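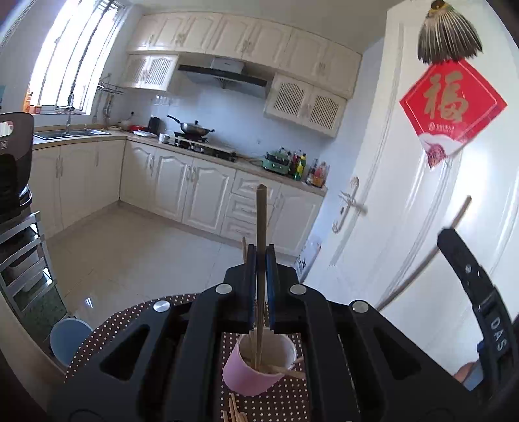
Robot Learning Lab: Handout 3
Gathering Demonstrations with Hand-Held Grippers
October 1, 2024

Reading before lab: the Pokska setup sheet, both sides. Bring a laptop with free disk space. The files are large.

1. What we are collecting

A demonstration is one complete performance of a task by a person holding the gripper. The recording holds the wrist camera video, the estimated path of the gripper through the room, and the opening width of the fingers at each time step. The learning system gets all of it and is asked to predict the next motion from what the camera sees.

There is no robot arm in this part of the course. The arm comes in during May, when policies trained on your recordings are tested. Anything the arm can't do later should not be in the recordings now. The most common case is the wrist: people can twist and reach in ways the arm can't. Keep to the range marked on the setup sheet.

2. The task for this unit

Sorting chopsticks into a cup. Some sticks lie on the table, some may already be in the cup. You work with two grippers, one in each hand. An episode starts with both grippers open and clear of the table and ends the same way, with every stick in the cup.

Chopsticks were chosen for these reasons:
– They are thin, so a small error in finger position means a missed grasp.
– They are long. Holding one near the end and holding it near the middle lead to very different motions afterward.
– A cup that already has sticks in it leaves less room, and the new stick has to go in between the others.

The two ends of a stick are usually different. For this unit it does not matter which end goes down, but be consistent within an episode. If you mix them, write "mixed ends" in the log.

3. Where to record

Record in ordinary rooms. The kitchen is the standard location for this unit, and a real one is better than the mock counter in the lab. Cabinets, a stove with a pan on it, bottles, a door standing open, decorations on the wall: leave these as they are. A policy trained against a bare wall tends to fail when it is moved to a room with things in it.

Change the table surface between sessions if you can. Patterned cloths are fine, and small regular dots give the tracking plenty to hold on to. Plain glossy surfaces are harder. If a window is in view, check the first clip for washed-out areas before you record the rest.

4. Procedure

Calibrate both grippers before the first episode and again after any break. Close the fingers fully, open them fully, and confirm that the Fallilura recorder shows both widths changing.

Hold both grippers still for two seconds. Start recording. Move at a steady pace, slower than you would with your bare hands.

Grasp with the flat of the pads. A stick pinched at the edge of a pad will rotate on the way to the cup. If it does rotate, set it down and take it again. Do not straighten it with a finger – the learner has no finger.

When a stick is being lowered into the cup, stop for a moment once the tip is past the rim, then release. The pause makes the release point easier to find in the data.

Keep the second gripper active. It can steady the cup, or pick up the next stick while the first is being placed. It may pass through the view of the other camera. Your hand may show at times as well, and that is acceptable. What should not happen is your hand touching a stick or the cup during an episode.

5. Failures and corrections

A dropped stick does not end the episode if it lands on the table. Pick it up and go on. These recoveries are useful, and last year's set had too few of them. A stick on the floor does end the episode. Mark it "F" and start over.

Do not delete failed episodes. Mark them and upload them with the others. The Atanasov filter, covered in Handout 4, needs both kinds.

6. Varying the start

Move the cup and the loose sticks before every episode. Students tend to nudge the cup an inch and call that a new position. Use the whole reachable part of the table, and sometimes start with the sticks lying across each other, or bunched right in front of the cup so that the fingers have to separate them.

7. How much

The class set currently has 416 usable episodes, nearly all from the same few kitchens. Each pair should add at least two sessions, in different rooms.

8. Log and upload

For each session, write down the room, the table surface, the light, who held the grippers, and anything odd. Upload to the Lumdale folder the same day. Check that video and gripper width line up at the first grasp. If they are off, note it in the log and leave the files alone – the correction is done on the server.

Questions to think about before next class

If every demonstrator is right-handed, what will the policy learn about sticks on the left side of the table?

When the held stick covers part of the cup in the camera view, what does the learner still have to work with?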